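Vilteo Workshop Tips

Search tips and articles
Search

Bench rules for tabletop arms: small-parts sorting and tidying

These are the rules we work by when a pair of small arms is used on a tabletop to pick up and put away loose items such as hair ties, rubber bands, tubes and little boxes. They began as a single sheet taped up at the Hasolari bench and grew from there. Most of them apply to any light arm that shares a table with people. Follow the manual for your own arm first, and where it is stricter than this page, the manual wins.

Before you power up

Clear the table completely, then put back only what the job needs. It's tempting to leave yesterday's items where they are and start from there, but after a few days you end up with parts under the shelf legs that belong to no list at all.

Wipe the wood with a barely damp cloth and dry it. Skip spray polish. It leaves a film that makes thin bands slide when a finger closes on them, and it adds shine the cameras don't need. A glossy top already throws back the ceiling lights in streaks, and dark plastic can leave a reflection that's nearly as strong as the object. If you can move the table a foot one way or the other to get the streaks off the working area, do it before you clamp anything down.

Set out the large items first: basket, shelf, lamp. Loose parts go down last. Put a low item in front of a tall one if both have to be seen from the front, and check from the camera view as well as from your own chair. Two things that look well apart from above can overlap from the side.
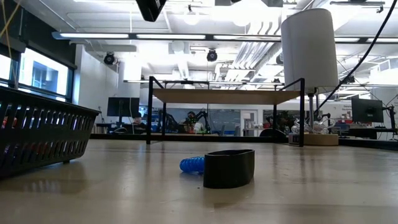
Black oval container with a blue ribbed piece partly behind it; slotted basket at left.

When one part hides another like that, decide whether the overlap is wanted. We allow it in a mixed layout and don't allow it in a first run with a new item. Write down which kind you set.

Lamps are a special case. A tall lamp on a small round base is easy to tip with an elbow joint, even when the gripper itself is nowhere near it. Keep the lamp at a corner, or take the shade off for the session. Unplug it unless the light is part of the job.

Marking out the table

Each arm should be mounted on the frame itself, with the bolts checked by hand at the start of the day. With arms on opposite sides, the middle of the table belongs to both of them. That makes it the place where most knocks happen, so settle the following before the first run:

- which arm moves first into the middle
- how far apart the fingers have to stay, at the closest (we use 200 mm for practice and let experienced operators go lower)
- where each arm goes to wait

The waiting position should be written on the sheet in words a new person can follow. "Left arm over left tray" is good enough.

Trays and baskets go where the arm can reach the far wall as well as the near one. Try it with the power off. If you have to stretch the arm almost straight to get to a corner, bring the tray in. Trays set side by side should either touch or have a clear gap between them. A finger-width gap is the worst choice and will catch every band you drop.

Small dark parts are easy to lose in a black tray. Look into the trays before each run, with your eyes and not on the monitor, and take out anything left from the last one.

Route cables down and away from the side where people walk. Spare length can be coiled on the floor beside the frame, but keep the coils out from under chair wheels. Check behind the frame legs too. Yellow cable is easy to spot on gray concrete, and black cable in shadow under a table is much less so.
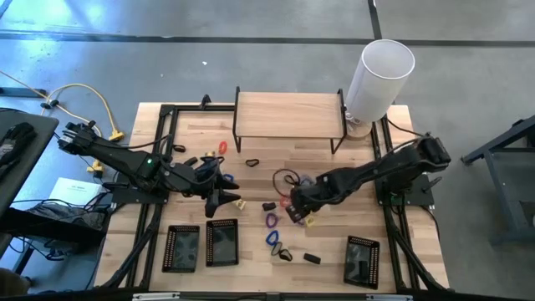
Slow first, then working speed

Every new layout gets its first run at slow speed. We cap it at 300 mm per second for a normal tidy run and stay well under that for the first one. Speed is set before anyone sits down at the controls and stays put until the arms are parked again.

Come down on soft items from directly overhead, close the fingers, wait a moment, then lift. Bands lying flat on wood are hard to get hold of, and the usual mistake is to press harder. Pressing harder bends the fingertips and scores the table. Lift, shift a little to the side and try again. After three tries, leave that item for last.

Do not fix a bad grip by hand while the arm is live. Park both arms, call it out loud, wait for the answer, and only then reach in.

Listen as well as watch. A joint that has begun to click should be parked and looked at the same day.

Chairs, clothes and the space around the bench

Most of the near misses in our own log had nothing to do with the items on the table. The trouble came from the room. Office chairs are the main offender: they roll, they turn, and the armrests stick out just about where a lowered gripper can meet them. Lower the armrests if they'll go down, or swap for a stool.

Straps, lanyards and open jackets get tucked in or taken off. So does anything hung over a rail near the arms. Look for loose cloth from the gripper's own camera if you have one, since it shows the space between the fingers from an angle you'll never get standing up. A light fabric in front of a bright window can wash out badly in that view, and an operator who relies on the wrist camera alone may not judge how near it is.

Bright windows deserve a rule of their own. Turn the layout, or draw a blind, if the glass shows as plain white on the monitor. Do this again in the afternoon if the sun moves around to your side. A bench that was fine at 9 in the morning may be useless after lunch.

Keep baskets in use up on the bench or well off to one side of it, and stack rods, sticks and other long pieces in neat rows. Long parts lying crosswise will hook on a slotted side when you pull the basket out. 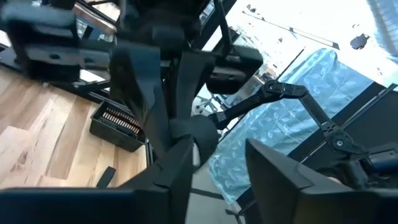 Setting out the small items

Use a fixed kit and keep a list of it taped inside the lid. Ours has hair ties in several colors, a few coiled ones, some plain black bands, a squeeze tube and a small printed box. Replace stretched ties before they go slack, and throw out any tube that has begun to leak around the cap.

Spread items so the fingers can close on one without dragging its neighbor. At the same time, don't line everything up. A real tabletop isn't tidy, and a sorting routine that has only ever met straight rows will struggle the first time it finds a ring lying close to a shelf leg. Let some items fall where they fall, then move the ones that are out of reach.

Check the strip of table right in front of the gripper. Flat rings have a way of ending up under the fingers themselves, out of sight to the operator until the arm lifts.

The open side of the basket should tip slightly toward the work. Cards, lids and other flat pieces should be laid down inside it and never left standing against the rim, where a passing finger can flick them out.
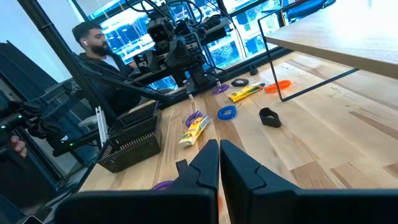
Hands stay on the controls or in your lap while the arms are live. If you have to look away, to a monitor or to another person, park first. Earbuds are allowed at our bench in one ear only, and the stop button is tested before anyone puts one in.

One person calls the start and the stop. It doesn't matter who, as long as it's settled beforehand and stays the same for the whole session. "Parked" means both arms are in the waiting position and nobody is holding a handle. We don't use "okay" or "done" as calls. They get said too often for other reasons.

Keeping the log

A plain notebook does the job. Put down the layout, the speed, who ran it, and anything that was bumped, dropped or stuck. Ours had reached 1,577 entries in February, and the short ones are the most useful. "Band caught on tray rim, left" tells the next person what to move.

The Trindero log sheet has a column for camera cleaning, which we copied into our own. Lenses near the fingers pick up dust and fingerprints quickly. Use a dry lens cloth, and check the picture afterward for a shifted view. It's easy to nudge a small camera while wiping it.

End of the session

Park, power down at the switch, then wait for the joints to settle before you touch them. Some arms sag when the power goes off, so keep a folded towel under the grippers. Count nothing into the basket by guesswork; check the kit against its list and write down what's missing. Hair ties turn up in chair wheels more often than anywhere else.

Finish by pushing the chairs well clear, lifting the loose cables off the floor and closing the log. We keep a copy of the Hosseinzadeh bolt checklist on the same clipboard, and whoever closes up signs both.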